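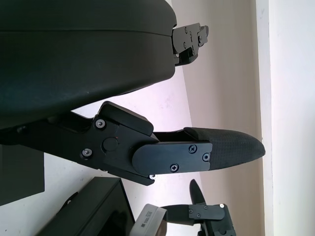 A black metal bracket made up of stacked plates held with small screws

Lap joint (metalwork)

A lap joint is a joint in which two or more flat pieces of metal overlap and are held together through their thickness. It is one of the oldest ways of joining sheet and plate, and it remains common in brackets, enclosures, ductwork and light framing. The overlapping pieces may be screwed, bolted, riveted, welded, soldered or bonded with adhesive.

Terminology

The distance by which one plate covers the other is called the lap. The edge distance is measured from the center of a fastener hole to the nearest edge of the plate, and the pitch is the spacing between neighboring holes in a row. A joint with one overlap is a single lap joint. A joint in which one member is held between two others is a double lap joint.

Loading

In a single lap joint the two plates do not lie in the same plane. A pull along the plates therefore produces a bending moment at the overlap, and the joint tends to rotate until the forces line up. This effect, known as secondary bending, adds a peeling load at the ends of the lap. A double lap joint of equal outer plates is balanced and largely free of it.

Fastened lap joints fail in several ways: shear of the fastener, crushing of the hole wall, tearing of the plate between holes, and shear-out toward the edge. A short edge distance favors the last of these. Bonded joints usually fail first at the ends of the overlap, where stress is highest — lengthening the lap beyond a certain point adds little strength.

Stacked plates

Several thin plates may be used in place of one thick part. Thin stock is easier to punch and cut, and the outline can change from layer to layer to form steps or slots. Friction between the layers carries part of the load while the fasteners stay tight. The stack is less stiff than a solid part of the same depth if the layers can slide.

Testing

Lap joints are commonly tested by pulling a narrow specimen until it separates. In a comparison by Ankit Dwivedi, a single lap specimen with one screw failed at 724 newtons, and a specimen with 2 screws in line failed at 1,925 newtons with a wider lap.

See also

Butt joint
Rivet
Shear strength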